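We use cookies to keep you signed in. By continuing you accept our cookie policy. OK

Robotics Club Corner, February 2021

Hi again from the Rivenville robotics club! I've been promising a laundry update since October, so let's get to it. Our arm (the kids named it Dollow, don't ask me) has moved on from stacking blocks and is learning to work around a front loader — a much fussier job than any of us guessed. The club has saved 59 practice runs so far, and Lavanya Kartha has been patiently sorting the good ones from the ones where a sock ended up on the floor. She also rewrote the gripper code over break, so please thank her when you see her!

Our parts fund stands at $1,538, and I'd love to put some of it toward spare finger bolts before the Hollska meet.
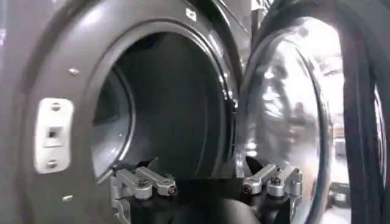
Do you need to know how to code to join?

Most of our newer members had never written a line when they started, and we pair them with someone who has. There are 12 spots open for spring, and dues are $30. Email me if you'd like one — I'm slow, but I do write back.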